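Notebook, small workshop, Brilau
January, entry begun 8:40 in the morning

Continuing from the last entry, where I stopped at the question of the maple board and its surface. I had written that I would decide after one night of sleep. I slept, and I did not decide, so today I worked on the other things first and came back to the board after coffee.

State of things this morning. The heating was on since early and the room felt dry to me. I checked the board with the long straightedge, across the planks and then corner to corner. Across the planks there is a very small hollow in the upper half. I could see a line of light under the straightedge but I could not push the thinnest feeler in. Corner to corner it is flat as far as I can judge. I turned the straightedge end for end to be sure that I was not measuring the straightedge. Same result. I will call it flat and not touch it.

I want to write down what I think about the glue joints, because the colleagues in Altbridge asked and I gave them a poor answer on the telephone. The joints are tight. With the fingernail I feel nothing on any of them except one, close to the wide strip with the wavy grain, and even there it is more a change of smoothness than a step. My opinion is that the wavy strip was harder to plane than its neighbors. The grain changes direction all the time in such wood and the tool lifts it a little whatever you do. It can be corrected with a scraper, slowly, with the burr fresh. It should not be corrected with coarse paper on a block. I did that on the Fesham shelf and I was sorry for a whole spring.

The knot in that strip is sound. I pressed on it with a small screwdriver and it did not move, and there is no crack going out of it. I had the idea to put a drop of thin glue on it for safety, but a glue spot takes the oil differently and then we would have a pale ring for always. So I left it alone.
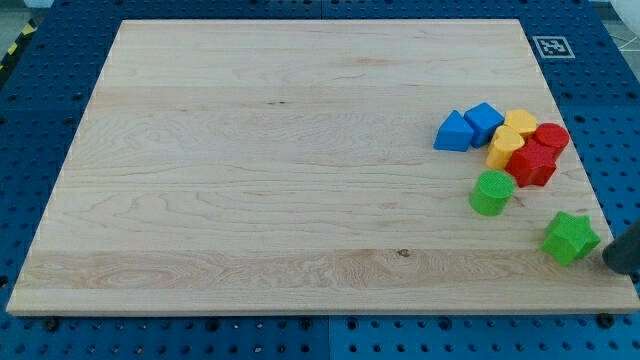
For the surface I compared again the two choices. The first is oil only, two coats, wiped off well and left to harden. The second is oil and after it a hard wax. The wax gives a nicer hand feeling, and water stays on top for longer. But the shape blocks must slide a little and also stop where a child puts them, and on the waxed test piece they slide too easily. I tried it with one blue block and one red block, pushing each with one finger. On the waxed piece they went further than I wanted. On the oiled piece they stopped soon after the finger stopped. It is not a scientific test, I know. My finger is not a calibrated instrument. But I did it many times and it was always the same direction.

The decision is then oil only, 2 coats, no wax. I write it large here so that I do not start the discussion with myself again next week:

OIL ONLY. 2 COATS. NO WAX.

Sanding before oil: I plan to finish with 180 grit and not go finer. My older notes say that maple which is sanded too fine drinks the oil badly and stays blotchy, and I believe my older notes. The edges are beveled already and the bevel is good, so there I only take off the sharpness by hand with two or three light passes. Please do not round the edges more. Somebody will want to, it is a temptation for everyone who holds sandpaper. A clear bevel is easier to grip when two people lift the board.

About the blocks. The set is the one with four colors, the matte kind with a slightly rough skin. I prefer them to the shiny set which we had from Mnguni, because the shiny ones showed every scratch and left a squeaking sound on the wood that I could not bear. I washed all the blocks in warm water with a little dish soap, rinsed them, and put them on a towel. They dried before noon. I did not use alcohol. On the yellow ones of the older set the alcohol left a dull spot, and I do not know if this plastic is the same plastic, so I do not try.

One question is still open for me: do the colors of the blocks leave marks on bare maple? I rubbed the green block and the red block hard on the offcut, the same place again and again until the block was warm in my hand. The red left nothing. The green left a very weak shadow, which went away with a clean eraser. I suppose it was dirt from the block and not color, but this was before the washing, and I should repeat it now with the washed ones. After oil it will be less important.

Weight of the oil can at the start, on the kitchen scale: 700 grams with the can and the lid. After the first coat on the test pieces only: 504 grams. This is much more than I expected for such small pieces, and I must admit that part of it went into the rag and part of it went on my sleeve. For the big board I will pour into the flat dish first and not straight from the can.

Reminder on rags, for everybody. Oily rags are laid flat and single outside on the rail, or they go under water in the metal bucket. They are not put in a ball in the bin. I found one in a ball last week and I am not asking who it was.

Afternoon. Scraped the joint beside the wavy strip for a short time, with pauses, always looking along the board against the window. It is better. I would say it is good now but I have been looking at it too long and my eye has become friendly. I will look again tomorrow with fresh eyes before sanding.

The blue table itself I wiped around the board and used the vacuum with the soft brush over the holes. The maple dust goes into the holes and stays there, and then it comes up again exactly when the oil is sticky. Next time the vacuum comes before the cloth, I did it in the wrong order and had to do it two times. The bolts I only checked by hand and they are firm. I did not put the key on them.

To buy or find:
80 grit paper, only for the scrap and the jigs, the box is empty
lint-free cloth, the white one and not the yellow
a new lid for the oil can, the present lid does not close well
felt for the underside of the small test pieces

To do next:
repeat the rubbing test with the washed green block
look at the joint in morning light
sand to 180, vacuum, wipe, wait one hour
first coat after lunch, so that it can stay alone overnight

For the colleagues in Altbridge: if your board is from the same batch, please check the strip with the wavy grain before you oil, and tell me if you feel the same change of smoothness. I would like to know if it is only ours. Send also the name of the oil you have there, I lost the paper where I wrote it.

Stopped at 5:15. Scraper is sharpened and in its sleeve in the second drawer.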